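Projects > Tiditz > Planner meetings > Minutes

Planner catch-up, 2023-07-27

I took the notes again, so blame me for the spelling!

Motion planner first. Rees wants the replan rate at 100 Hz and we're all fine with that (finally). The log buffer stays at 4000 entries until somebody complains.

Then we got stuck on grasp scoring for ages. Bottles lying down still score lower than upright ones, and I think it's the approach angle term. We agreed to split it out and rerun the 11 saved scenes before touching the weights.

Perception: Cedow's new label reader is merged. I asked for a timeout on it and got one, hooray.

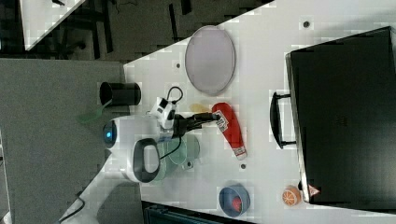

Caradog Rowlands, planning software lead

The red bottle with the printed code on its label goes in as the first test target, with the plate and the blue bowl as obstacles. Brumstead branch freezes once 3 clean runs are in. Gripper speed limits got pushed to next time, we ran out of steam.

2 comments | 5 shares

Recent minutes
Label reader timeouts
Replan rate, round two
November release list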